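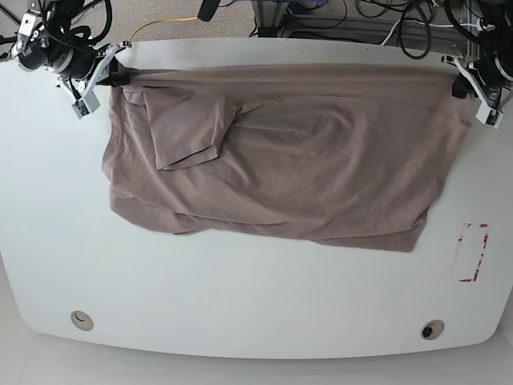
I have been folding T-shirts wrong for most of my life, and I only found out in February when I moved into the place on Montes Street and inherited a dresser with drawers about as deep as a cereal box. My old method was fold in half, fold in half again, shove. That does not work in a shallow drawer! The drawer sticks, you yank it, and then you own a drawer front with no drawer attached.

So now I fold on a table. I used to do it on the bed, which is too soft and too low and has a cat on it. A big white table is so much better – the fabric slides, you can see every crumb before it ends up on your clothes, and rounded corners don't snag anything.

The shirt that gives me the most trouble is the mauve-brown kind, or taupe, or dusty pink, whatever you want to call that color (the Zaradden catalog would probably say "mushroom rose"). Soft cotton like that won't lie flat for anything. You pull the top edge tight by the two corners and you get a nice straight line up there with all these tiny creases running along it, and meanwhile the rest is a rumpled mess. One sleeve flops over onto the body and there's always a little point of cloth sticking up where it got tucked.

What works for me is to hold that top edge taut, lower it slowly, and let the bottom hit the table first. Then I smooth from the middle out with the side of my hand. Sleeves go in last. If a sleeve has already folded itself over I just leave it, life is short.

I did 13 shirts this way on Sunday night while my Wudunus casserole (my aunt's recipe, I'll post it sometime) was in the oven, and 8 of them came out good enough to stand up on edge in the drawer. The other five are under the sweaters.

Next up is fitted sheets. I've tried it twice already and I ended up with a ball both times, so if you have a way of doing it, please leave it in the comments.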